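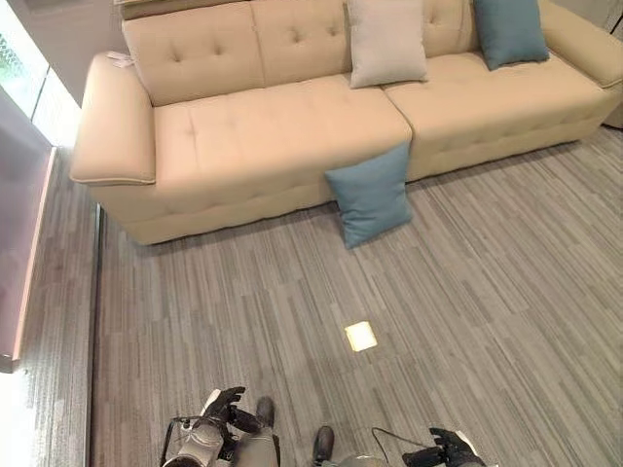
Reading time: 5 min

Speaker notes — Upholstered seating: intake, inspection and upkeep
Urnside furniture reuse day, second session after lunch, 2.10 p.m.

Start on time. Murdo MacBrayne has the room after me and needs ten minutes to set up.

Opening. Introduce self and the Greketti warehouse. We took in 300 sofas and armchairs over the period covered by this talk. 258 went out again, either as they were or after repair. The other 42 were stripped for parts or scrapped. The talk is about how that decision gets made and what a household can do years earlier to keep a sofa on the right side of it.

Hand round the two sample boards now so that they have reached the back row by the time I need them. Board A is tufting, board B is seams and piping.

Section 1. Tufting

Define terms. A tuft is a point where the cover is pulled down into the filling and held. With a button on top it is button tufting. Without one it is blind tufting. Many people in the trade say "buttoned" for both and I will do so when I forget.

Deep buttoning has folded pleats running from button to button. Shallow buttoning has a dimple and little else, and the panels stay nearly flat. Ask for a show of hands on which they meet more often. Expect shallow.

How the button is held. Twine through the full depth of the cushion, tied off behind, is the best method and the slowest. On cheaper backs the twine is stapled to the frame. On some seat cushions it is tied to a washer on the underside, and you can reach it by unzipping the cover. Pass round the long needle here. Remind people which end is sharp — both.

Failure. One button goes and the load passes to its neighbours. If a customer reports a missing button, check every button in that row. Do not pull hard. Press the cushion beside the button with a flat hand and watch whether the button moves with the cover or lags behind it. If it lags, the twine is slack.

Cleaning. The dimple collects dust, crumbs and hair. Soft brush first, then the narrow nozzle on low suction. Never spray into a dimple. Liquid runs down the twine into the filling and dries slowly, and on pale covers it leaves a ring.

Section 2. Seams, piping and arms

Board B should be back by now.

Order of inspection: front edge of the seat, the join between seat cushions, inner face of each arm, top of each arm, then the outside back. Shuk-fan Wan does it in the reverse order and her reject rate is the same as mine. Pick one order and keep to it.

Front edge. Calves rub here. On a smooth cover the finish thins before the material fails. Look along it with a torch held low.

Join between cushions. Put your hand down it. Wear a glove. Record what you find if it is worth anything. Check that both cushions stand at the same height. A difference of a finger's width usually means one seat has had most of the use, and swapping the cushions over, if the shapes allow, will even it out.

Arms. A wide flat-topped arm gets used as a seat and as a table. Push down at the front end and listen. A click is a loose joint. A creak may be only the webbing. Run a thumbnail along the piping and stop wherever the cord shifts inside its cover.

Section 3. Pale covers

This is where most of the questions come, so do not rush.

Denim dye. Newspaper ink, less often now. Coloured scatter cushions, which people forget. A dark or bright cushion left against a pale back in a sunny room can do two things: it may pass some dye to the cover, and it shades the part behind it, so the rest changes colour and that patch does not. Move scatter cushions along once a week.

Jang test strips: we used 51 of them on pale covers in May. Damp white cloth, hidden area, ten minutes, look for colour on the cloth. Nazmiye Özkan wrote the sheet and there are copies by the door.

Labels. Check for the fire label before anything else. No label, no sale. Permanent labels are normally stitched under a seat cushion or to the underside. Our own stock tags are paper, and they go on with a pin through the bottom cloth, never tape on the cover.

Section 4. Bases and carpet

Sofas whose base comes down to the floor need a word. Air does not move under them. Tip them forward twice a year, two people, and vacuum the carpet and the bottom cloth. Look for moth cases along the edge. When moving one across carpet, lift it. Dragging pulls the bottom cloth off its staples.

If time is short, drop the Tadus webbing clip and go straight to questions.

Likely questions

Is re-covering worth it? On a sound frame, often. Quote from Josefina Retamal's price list and say prices exclude material. Her longest job used 1,002 buttons, across a whole hotel bar.

Can buttons be replaced at home? On a loose cushion, yes. On a fixed back, only if the rear panel can be opened.

Steam? Man-lok Mok will cover it at 3.30 p.m. Send them to him.

Collect both boards and the needle before leaving.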